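Section 4. Loading and Unloading the Dish Bin

4.1 Scope

This section covers placing plates, bowls and drinking glasses in the blue plastic bin and taking them out again. It applies to Prastetti stations fitted with the marble-patterned work surface. For wall storage, see Section 5. For cleaning products, see Section 7.

4.2 Before You Start

1. Set the bin near the back of the work surface, long side parallel to the back wall. Leave a gap of 50 mm between the bin and the wall.

2. Check that the bin sits flat. If it rocks, lift it and wipe the surface underneath.

3. Inspect each dish for chips and cracks. Set damaged pieces aside and enter them on the dish list (form 39).

4. Remove leftover labels and adhesive. Residue on a plate rim will mark the next plate in the stack.

NOTE: The maximum load for the bin is 11 kg, including the bin. Use the Skurnow bench scale if the load is in doubt.

4.3 Stacked Loading

Use stacked loading for storage between sessions and for moving the bin from one station to another.

1. Place the plates first, on the left side of the bin. Put the largest plate at the bottom.

2. Place the bowls in a single stack to the right of the plates. Keep bowls of the same pattern together.

3. Place glass bowls last, in a back corner. Do not nest glass inside ceramic. 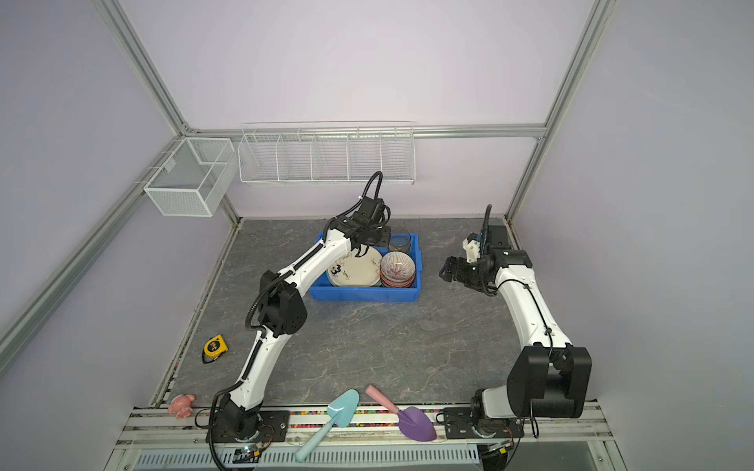 4. Press down lightly on each stack with an open hand. A stack that shifts contains a piece of the wrong diameter. Take it apart and sort it again.

5. Close out the load on the dish list and initial the line.

CAUTION: Do not lift a loaded bin by one side. The stacks will slide and the rims will strike the wall of the bin.

4.4 Upright Loading

Use upright loading for large plates with printed or decorated faces. Stacking wears the decoration over time, most noticeably on raised lettering.

1. Empty the bin completely.

2. Hold the plate by the left and right rims, one side each. Keep clear of the decorated area as far as the rim width allows.

3. Turn the plate upright over the bin, then lower it straight down until the bottom edge touches the floor of the bin.

4. Release one side first. Release the other side when the plate is resting against the wall of the bin or against the plate behind it.

5. Load from back to front. Leave bowls and drinking glasses on the work surface, to the right of the bin, until all plates are in.

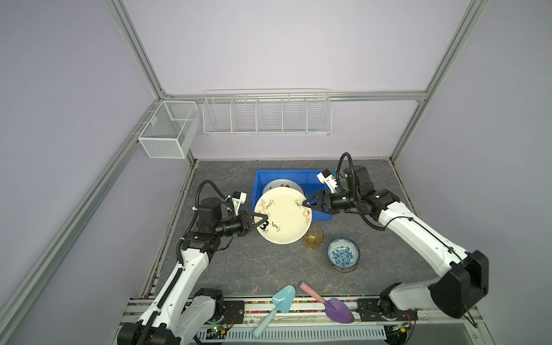
Figure 4-2. Large plate held upright by both rims above the bin.

NOTE: Small bowls waiting to be loaded may be stacked two high on the work surface. Keep drinking glasses separate from them and never place a glass inside a bowl.

CAUTION: Do not drop a plate the last part of the way. Unglazed foot rings scratch the bin floor, and the scratches hold grit.

4.5 Unloading

1. Remove drinking glasses and glass bowls first.

2. Remove upright plates from front to back, or stacked plates from top to bottom.

3. Turn the bin over and tap out any debris. Wipe with a damp cloth and let dry.

4.6 Replacement Parts

Replacement bins are ordered from Flokon under part number 156. Bins from the older Valtonen set have a narrower base and must not be used for upright loading.

Inspect all bins every Wednesday. Report cracked corners to Iddrisu Tetteh. Changes to this section are approved by Dumisani Engelbrecht.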